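Visit report: research computing open day at Plornby

I went to the open day at the Plornby computing center mainly to find out how they handle remote logins for people outside the building. We are a small group with one shared server and we have been putting off the same decisions they made a while back. These are my notes, cleaned up a little, for anyone in our group who could not go.

Getting in

Registration was at the side entrance on the parking lot, not the main doors. The email had the main doors. A badge was printed at the desk and you had to wear it all morning. Guest wireless was available, but outgoing connections on port 22 were blocked on it, so anyone who had hoped to log in to their own machines during the talks was out of luck. I asked and was told this is the policy for guests across the whole site. The wired ports in the training room did allow it.

Coffee was in the hallway. The talks started 8 minutes late.

First session: how users get an account

Recep Değirmenci runs the login side and gave the first talk. Passwords are no longer accepted on the login machines. Every user has to upload a public key through a web form called Atedow, which was written in house. The form checks that the key is a type they accept, that it is long enough, and that it is in fact the public half. He said people paste the private half often enough that the check pays for itself. When that happens the form refuses the key, tells the user to throw the pair away and make a new one, and sends a note to the help desk.

Keys expire. Each one is good for 60 days and then has to be confirmed again on the same form. You don't need a new key, you only have to click to say you still use the old one. There was some grumbling about this from the audience, mostly from people with jobs that run unattended and copy files overnight. For those there is a separate kind of key that can run one fixed command and nothing else. It is tied to one source address and does not expire, but somebody has to sign for it.

I wrote down the following points because they bear on our own setup:

Users are told to set a passphrase on every key. The center can't check this, and Değirmenci said so plainly. They ask for it in the training and leave it there.

Agent forwarding is turned off on the login machines. If you need to get from the login machine to a compute node you use a host-based arrangement that they set up for you. If you need to get through the login machine to somewhere else, you use it as a jump host from your own computer. He showed the lines for the config file and they are short. I have copied them into our shared notes.

Host keys are published on a web page, and the same list is handed out on paper at training. After the last hardware change the host keys changed too, and a lot of users got the big warning and simply deleted the line from known_hosts without checking. The new machines kept the same keys when they were reinstalled in December, and there were no complaints.

Windows users get a one-page sheet with screenshots. It covers making a key, loading it into the agent, and moving files. He would like to drop the sheet and point to the vendor's own instructions, but they change too often.

Second session: the machine room

We went down in groups of 6. The main cluster is called Yeoman, and it takes up two rows with a closed cold aisle between them. It was loud and we were given ear plugs. Most of the questions were on cooling, which I did not follow closely. There is a small console cart for each row and the guide pointed out that these are used far less than they used to be. Nearly all the work on the nodes is done over the management network from upstairs.

The login machines are in a separate rack near the door. There are 3 of them behind one name. If one is taken out for updates, existing sessions on it are given a day to finish and new ones go to the others. Users who keep a terminal multiplexer running sometimes lose track of which machine it is on. The welcome text now prints the name of the machine in the first line, and that has cut down on the tickets.

I asked about backups of home directories. They are taken nightly. The .ssh directory is left out on purpose, so a restored home will not bring back an old authorized_keys file. I had not thought of that and we should look at what ours does.

Third session: hands-on

The training room had twelve seats and I got one of the last. The exercise was to make a key, register it in Atedow, load it into the agent, and copy a folder to Yeoman and back. I had the most trouble with the agent. On the room's Linux desktops one was already running as part of the desktop session, and the handout had us start another one in the terminal. The key went into the second agent and then could not be seen from a new window. Two other people had the same problem. The fix is to check SSH_AUTH_SOCK before starting anything. Değirmenci said he would change the handout.

The copy step went fine. We used rsync, and the handout explains the trailing slash better than our own page does.

Tobias Benavides took the last part, on Piltolari, their front end for people who would rather not use a terminal. You log in through a browser and get a file view, a job list and a shell in a tab. It uses a short-lived certificate behind the scenes, so there is no key to look after. It is slower for large transfers, and uploads time out if the browser tab goes to sleep. He was open about both. New users now start with it and move to ordinary SSH when they hit the limits. I would like us to try something like it, but it needs a person to keep it patched and we don't have one to spare at the moment.

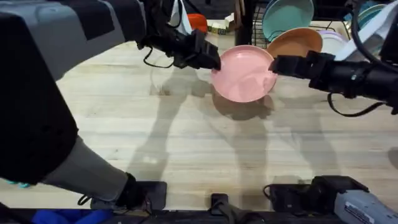

Plornby, 9/29/11

Things to follow up

Turn off password logins on our server. We have talked about it long enough. Everyone who logs in regularly already has a key on file, and the rest can be handled one at a time.

Put our host key fingerprints on the group page and print them on the sheet we give to new people.

Find out who still has entries in authorized_keys. I looked quickly before I left and there are names on it I don't know.

Check whether our backup includes .ssh directories.

Decide on agent forwarding. I would turn it off and send out the jump host lines along with the announcement, so that people have the replacement in hand the same day. Expect a few questions from those who use Git from the server – they are the ones who will notice.

I don't think we need expiring keys. With a group of our size a yearly look through the list would do.

The slides are supposed to go up on the center's page and I will send the link when they do. The handout I have is the uncorrected one, so if you borrow it, skip the step in the middle that starts the agent. Parking is free in the back lot, but the gate closes at five – I got out just before it did.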